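# Sorting loose wire harnesses at a shared table, how do you all do it

**pinroute_dana**

Small office, one big round white table, and every little harness we own ends up on it. Ribbon types, bundle types, all short, all with little connectors on the ends. No labels. We order from Skurnska and Promholm and once the bags are open I can't tell whose is whose. Last order was 400 pcs and I'd like to not do that again.

Right now I just lay them out near the plant and go by wire color. Works ok till two look the same.
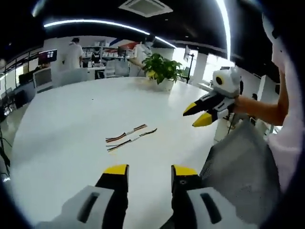 Does wire color tell you the pinout?

Only within one supplier's part number. Across suppliers red can land on any pin, so check against the drawing. Learned that one in March, had to redo 231 of them.

So what I'm after — a way to pair them up that doesn't need a microscope. And do you store them flat or coiled? Budget is tiny.

**Notburga Lehner**

Go by connector first, color second. Everybody does it backwards. Housing shape and pitch narrow it down fast, then look at the wires.

My routine:

- clear the table, one bag open at a time, never two
- lay like with like, all connectors facing the same way
- meter one from each group end to end, write the result on the bag
- bag gets the part number AND the date, in marker, before anything goes back in

Flat for ribbon. Don't fold it sharp at the connector, the crimps hate that. Bundles can be coiled loosely if they're long but short ones just lay in a tray. I use Bollus drawer trays, the shallow kind, 3 to a shelf. White table is good btw, dark wires show up great on it. White connectors not so much, so I put a sheet of gray paper down when I'm checking housings.

Four on the table, ends every which way, is when I mix things up:

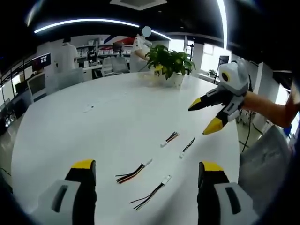
*Short harnesses with white connectors, scattered on the table*

Turn them all the same direction and the odd one out shows itself pretty quick. Also pull gently on each wire near the housing. If it slides, bin it or recrimp, dont put it back in the bag "for later".

**shelf_3706**

zip bags and a sharpie. done

we had a Shi label printer for a while, the tape peeled off in the drawer and we were back to guessing. if you do want labels get the wrap around ones, the flag ones catch on everything

**pinroute_dana**

Thanks both. Connector first makes sense, feel a bit dumb. Tried it over lunch with one bag and teh groups came out way cleaner. Ordering trays. @Notburga what marker do you use, mine rubs off the plastic

**Notburga Lehner**

Any oil based paint marker, fine tip. Let it dry before you stack the bags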